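Nilari Bench Scale
Home | Manuals | Spare parts | Contact

Section 4: Siting, levelling and first weighing

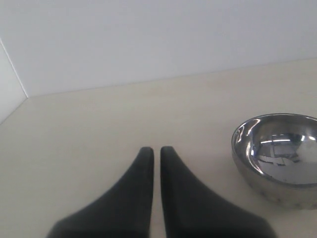 Fig. 4. Pale surface.

Read this section before you connect the mains adaptor. If the scale has been moved from another room, start again from 4.1. Readings taken before the scale has been levelled should not be used for recipes, postage or stock records.

4.1 Choosing a place

1. Pick a firm, flat surface that does not flex when you lean on it. Glass shelves, folding tables and trolleys are not suitable.
2. Keep the scale away from open windows, fan heaters and fridge doors.
3. Leave a hand's width clear on all sides. The pan must not touch a wall, a cable or anything else standing nearby.
4. Wipe the surface with a dry cloth. Grit under a foot will tilt the scale.

Note: A light-coloured surface makes it easier to find spilt powder. Dark surfaces work equally well for weighing.

Leave the scale in its new place for 90 minutes before use if it has come from a cold car, shed or store.

4.2 Levelling

The scale stands on four screw feet. The bubble level is at the back of the housing, to the left of the adaptor socket.

1. Take the pan off and put it to one side.
2. Screw all the feet fully in by turning them clockwise, seen from below.
3. Set the scale down and look at the bubble from directly above.
4. Unscrew the foot on the low side, a quarter turn at a time. The bubble moves towards the high side.
5. When the bubble is inside the ring, press lightly on each corner of the housing. If it rocks, unscrew the foot that is clear of the surface until it just touches.
6. Check the bubble once more and refit the pan. It drops over the centre post and should turn freely.

Caution: Do not press on the centre post with the pan off. The load cell can be damaged by a force well below the rated load of the scale.

4.3 Switching on

1. Plug the adaptor into the scale first, then into the wall socket.
2. Hold the ON key until the display lights. All segments show for a moment, followed by the software number.
3. Wait for zero to appear. If the display shows dashes, something is on the pan or the pan is touching the housing.
4. Choose grams or ounces with the UNIT key. The scale remembers the last unit used.

If the Verkenance display option is fitted, the second screen comes on a few seconds after the first.

4.4 Checking with a weight

A 1,000 g check weight is supplied in the lid of the carton. Hold it by the knob and keep it in its pouch when not in use.

1. With the pan empty, press ZERO.
2. Lower the weight on to the middle of the pan.
3. Wait for the small circle at the left of the display to go out, then read the figure.
4. Repeat with the weight near each edge of the pan.

The readings should agree with one another to within 1 g. If the middle reading is wrong but the others match it, carry out the adjustment in Section 6. If the edge readings differ, level the scale again before doing anything else.

Caution: The scale will take up to 5 kg, including the weight of any bowl or tray. Do not drop goods on to the pan.

4.5 Using a container

Place the empty container on the pan and press TARE. The display returns to zero. When the container is lifted off, its weight is shown with a minus sign. Press ZERO to clear it.

TARE has no effect while the reading is still changing.

4.6 Moving the scale later

Switch off at the wall, unplug the adaptor and remove the pan. Carry the scale by the housing with both hands. For long journeys use the original carton and the foam collar. Replacement collars are listed under Zamar packing parts in Section 9.

Section revised 15 November 2019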